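Baskets first, boxes later: a talk with Zeeshan Bangash

We caught Zeeshan Bangash in the toy room at Ladley, mid-tidy, no time to sit. He sorts as he talks. Been at it since May, he says, when the old shelving came out and everything that was on it went, well, anywhere.

"People think you sort by color. No. You sort by what it does in your hand." Soft, hard, bouncy, crinkly. Then color if theres time.

The first thing he wants to talk about is the wire basket. He's had plastic tubs, he's had the Alulach crates (still in the hall, don't ask) and he went back to wire. Air gets in. You can hose it down.

"Full is fine," he says. "Full to the rim is fine. I want to see what's in there without tipping it out." Knits and spiky balls in together, because that's how it all comes off the floor, and the boxes stay close by so the sorting starts right away.
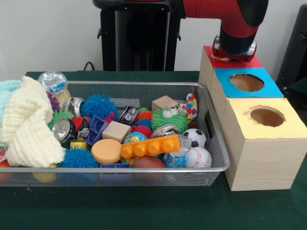 Roya, listening from the door, put in that knits ought to go in a bag of their own, otherwise the spiky balls snag them and you spend the evening pulling loops. She has said this before. Bangash concedes the point, more or less. "She's right about the snagging. I just don't have another bag."

On to the boxes. Cardboard, round hole in the top, a different color on each one. He got the idea from a Schnyder catalog, item 2569, which was wood and cost far too much. So he made them. Knife, paper, glue, one evening.

Do the holes hold up? "They tear a bit. You redo the top. 2 minutes." And the colors? Those are for the kids mostly. Yellow, blue, and one that was meant to be red all along but he keeps running out of the right paper, so some tops are red and some are pink. He doesn't mind. The kids havent complained.

The room takes 16 children on a busy afternoon. Cleanup gets four minutes, by the clock over the sink. How? Trays, he says. A basket is for gathering, a tray is for looking. Everything lies lower, so a child after one particular ball can spot it and leave the rest alone. He'd like more of the metal ones, Clendex has quoted him and he's thinking about it.

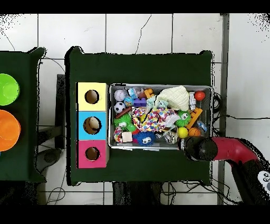 Balls, blocks and rope toys share the tray; bowls on the next table.

Rope toys are the worst of it. "They grab everything. You pull one, you get the lot." His fix is to lift those out first and lay them on top again at the end. Same with anything knitted.

Last question, what does he throw away? Split balls. Anything sticky. Blocks he keeps forever. Then someone called him about the sink and he was off down the hall, still holding a sock.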